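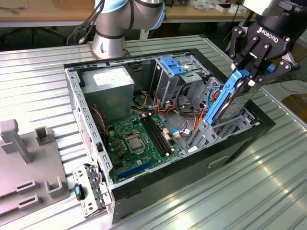
Femi Edet

Helge Nygård fixes old office computers and sells them on. Has done since February. The shop is called Stunby, one room, no sign yet.

"People think it's the parts that cost you," he says. "It's the hours."

He paid $400 for his first pallet. Half of it wouldn't boot. He laughs about it now, sort of. "I learned more off the dead ones. Power supplies mostly. Swollen capacitors."

Who buys? Parents, he says, and a bookkeeper on Luleck Street who wants teh same model every time. Cheapest machine is $20, no drive, no promises.

Rent's the worry. $873 a month and going up. He looked at a unit in Cevis, bigger, but no parking and the landlord wanted two years up front. "I said no thanks. Then I thought about it all week."

Does he keep any for himself? One. A tower from his old job at Tijani, slow as anything. "I do the invoices on it. Fan's loud, my wife hates it."

Phone rings, he takes it, a customer with a password problem. We pick up again after lunch, mostly about shiping costs. "Don't get me started," he says, and then goes on for twenty minutes.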